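Workplace > Technology > On the job

Two-armed helper joins the lounge crew at Durnodine

Last updated in January, 4:15 p.m.

Clearing up the guest lounges at Durnodine used to mean a lot of walking. Staff at the serviced apartments in Urklow now share the job with Noneta, a two-armed robot that picks up what guests leave on the tables, and the crew is delighted with it.

The building has 122 apartments and six lounges. Tincuța Dinu, who runs the day shift, said her people once finished every round with sore backs and a late lunch. "Now one of us goes in with Noneta, and the rest can get on with the rooms," she said. "People are going home less tired, and I love seeing that!"
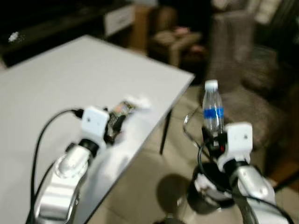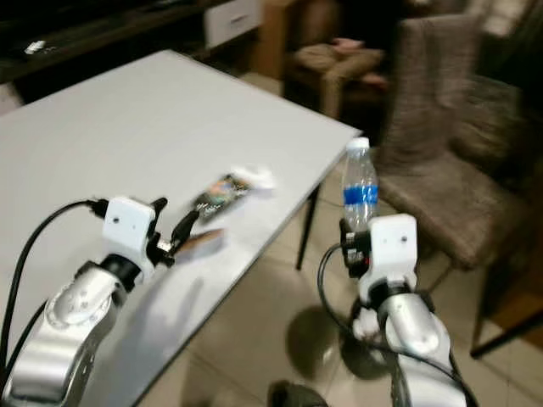

Noneta at a lounge table, with a water bottle in its right gripper.

Bottles are its strong suit. Small wrappers and packets are harder, and a crew member still checks each table before moving on. In its first month the robot handled 341 items, and Dinu's team logged every one it missed so that its settings could be adjusted.

The work has changed for Yeison Salazar too. He spent four years on the cleaning rounds and now trains coworkers to start the robot, stop it and guide it between lounges. The new role came with a raise.

"I was nervous the first morning," Salazar said. "By the end of the week I was showing everybody how it holds a bottle."

No jobs were cut, Dinu said, and hours have stayed the same. A second robot is due at the Rees building across town this spring, and three of Salazar's coworkers have already asked to train on it.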